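La source de Grostasetti

Merja Tuominen ne croyait pas aux sources. Elle croyait aux analyses, aux factures et, les bons jours, à la météo. Quand Hilkka Saarela lui annonça que l'eau de Grostasetti guérissait les rhumatismes, elle demanda seulement combien coûtait la bouteille.

– 21 euros, répondit Hilkka. Mais on la rapporte et on vous rend 2 euros.

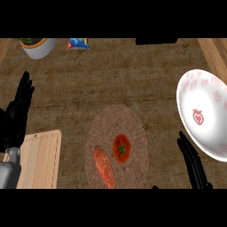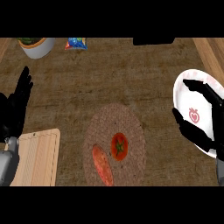 Elles prirent le car de dix heures. Hilkka avait mis ses chaussures neuves, une preuve de foi selon Merja, qui portait les siennes depuis l'enterrement de son frère. On était en juin, il pleuvait sans conviction. Au bout du chemin, un certain Lautaro Farías tenait le guichet dans un abri de jardin. Il avait une belle voix et un classeur rempli de témoignages.

– Celle-ci ne marchait plus, dit-il en tapotant une page. Maintenant elle danse.

– Où ça ?

– Pardon ?

– Où danse-t-elle ? J'irais bien la voir.

Il tourna la page. Hilkka pinça le bras de son amie, assez fort pour une femme dont les doigts, paraît-il, ne fermaient plus.

La source sortait d'un tuyau. Merja le suivit du regard jusqu'à la haie, puis passa derrière la haie pendant que l'autre remplissait son gobelet. Le tuyau longeait un fossé, contournait un poulailler et finissait au robinet extérieur de la maison Kemppainen, où une femme en bottes étendait du linge malgré la pluie.

– Vous cherchez quelque chose ?

– L'origine, dit Merja.

– C'est le réseau. Il me paie ma consommation, je ne pose pas de questions.

Merja revint lentement. Elle avait préparé sa phrase dès le fossé, une phrase sèche dont elle était assez contente. Assise sur le banc, Hilkka avait ôté ses gants. Elle ouvrait la main, la refermait, l'ouvrait encore, avec une application d'écolière.

– Regarde, dit-elle. Le petit doigt.

Merja regarda. Le petit doigt bougeait, peut-être. Il bougeait peut-être déjà dans le car, elle n'y avait pas prêté attention. Elle chercha sa phrase et n'en trouva que la moitié.

– Tu l'as bue froide ?

– Glacée.

– Évidemment, dit Merja, et elle fouilla dans son sac pour en sortir son porte-monnaie. Garde bien la bouteille, pour la consigne.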